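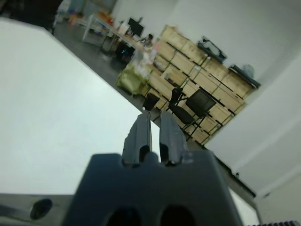

5 September 2019 – Skikell Robotics Group, Prirkasbridge
2 min read

3.2 Collection of demonstrations

We collected 349 demonstrations of the grasping task in the Jorska office. Each demonstration was recorded by one of 9 operators, who guided the arm by hand. The wrist camera was the only source of images. Its view always includes both fingers (Figure 1), and the background changes strongly when the wrist turns.

Figure 1. Wrist view with the two fingers beside the white surface. Shelves and a desk are in the background.

We did not remove the background from the images – the policy must learn to ignore it. From the full set, 20 demonstrations were kept for validation.

Comments

Kamata: Did you keep the failed grasps also?

reader_jk: Is the camera exposure fixed during one demonstration?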